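## 5. Recording Examples in the Simulated Cell

This section explains how to collect examples for the Sorkex learning module in the simulated cell. Complete Section 4 before you begin. Operators who will also work on the physical Kadberg arm must first read the safety chapter.

### 5.1 Preparing the session

1. Start the simulator and sign in with your operator account. Shared accounts must not be used for recording.
2. Open the **Feker** task library and select the task assigned to you. The task name appears in the title bar once loading is complete.
3. Set the episode limit to 41. The session closes by itself when the limit is reached.
4. Enter a fixed seed for the lighting. Use 1120 unless your supervisor has issued another value.

 **Note:** A change of seed moves the shadows on the table and walls. Examples recorded under different seeds must be stored in separate folders.

5. Select **Reset Cell** and compare the main view with the view below. The arm must stand on the right half of the table, with the forearm angled down toward the near side and the gripper above the upper right corner of the white patch. The black box must lie immediately to the left of the mounting plate.
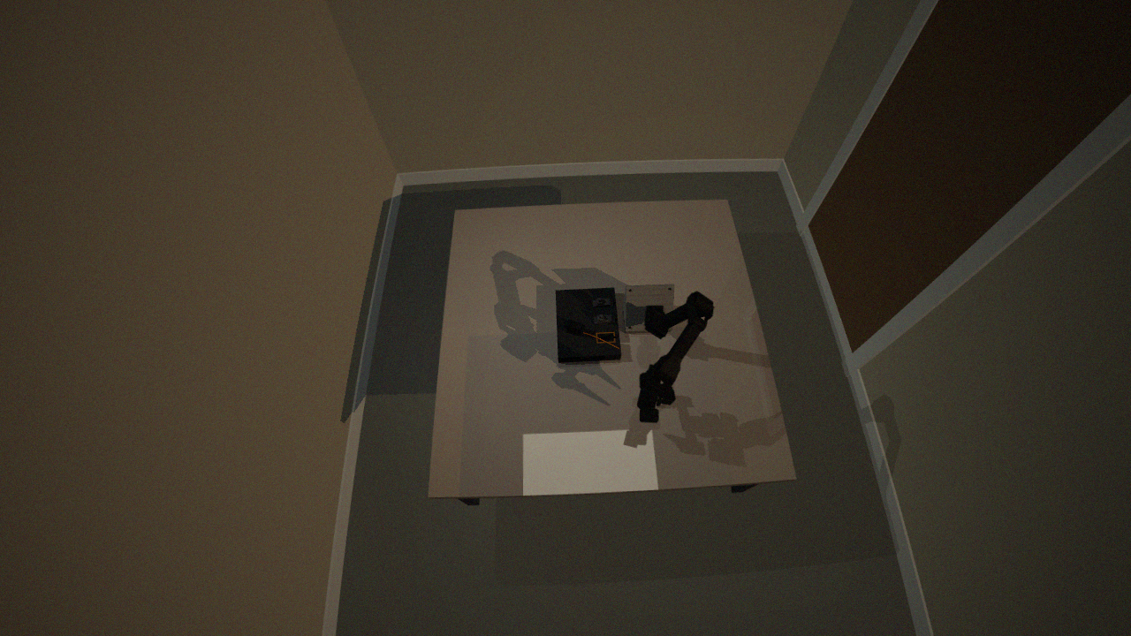 6. If the layout differs, select **Reset Cell** again. Do not correct the arm position by hand - a manual correction is written to the log as part of the first example.

### 5.2 Recording an example

1. Take hold of the hand controller and keep it still until the status light in the control panel turns green.
2. Press **Record** and carry out the task at an even pace. Small hesitations are acceptable and need not be repeated.
3. When the task is complete, hold the arm still for 5 seconds, then press **Stop**.
4. Mark the example as **Complete**, **Failed** or **Discard**. Failed attempts are kept for training. Use **Discard** only when the controller lost its connection or the wrong task was loaded.
5. Wait for the cell to reset before starting the next example.

**Caution:** Do not close the simulator window while the save indicator is showing. The current example will be lost, and the index file may have to be rebuilt as described in Section 9.

### 5.3 Varying the examples

Vary the approach path and the speed of the gripper between examples. After every 6 examples, return to the task page and read the variation sheet again. The table, plate and box must stay where the task file places them.

### 5.4 Closing the session

1. Select **End Session** and confirm the number of saved examples.
2. Enter any remarks in the session form, including lost connections.
3. Transfer the folder to the Hämmerli archive. Keep the local copy until the transfer report has been received.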